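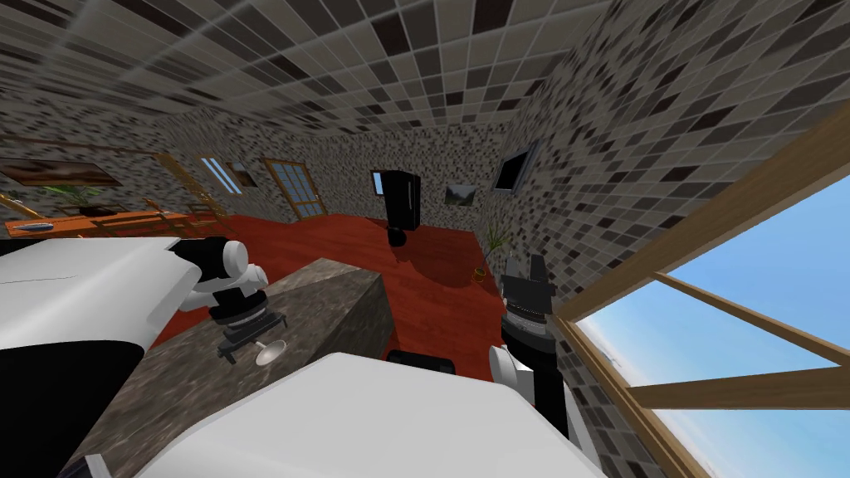 Unit 6. Comparing grippers in simulation
Course notes, M. Tully. Lab sections: Thitima Klinhom, Nattawut Klinhom

Reading before lab: the Siriwan setup guide, sections on joint limits and contact settings. Skip the part on mobile bases.

6.1 What we are comparing

Both arms in the Siriwan kitchen carry a gripper. In this unit you run the same pick task with two finger designs. Reltov is a two-finger gripper with flat pads. Mukura has the same body and stroke but curved pads. Everything else stays fixed: arm, controller, camera pose and room.

Do not change the lighting between runs. Last June several groups did, and their camera results could not be compared with anyone else's.

6.2 The task

Start with the gripper above the counter. Lower it, close on the object, lift, hold for 16 simulation steps, and put the object back. A run counts as a success if the object is still between the fingers at the end of the hold. A drop during placement is recorded separately.

Each group does 125 runs per gripper. The step limit is 800 per run. If a run reaches the limit, mark it as a timeout — do not fold timeouts into the failures.

6.3 Points to watch

Small round objects roll. If the first finger touches well before the second, the object moves before the grip closes. Check how well the gripper is centered before you blame the pads.

Stone counters in the simulator use a higher friction value than the wood surfaces. A grasp tuned on one will not always carry over to the other.

The wrist can block the head camera when the arm comes in from the side. Save the wrist camera view as well, even if your controller does not use it.

Contact forces in the log are noisy for the first few steps after touch. Use the median over the hold.

6.4 Sample data

The Marka log on the course drive has 2,334 runs from earlier sections, all with Reltov pads. Use it to test your plotting script. Do not mix it with your own results.

6.5 Hand in

One table per gripper with successes, drops and timeouts. One plot of grip force during the hold. Half a page on which gripper you would choose for round objects and why.

Questions about the controller go to Manee Prasertsri.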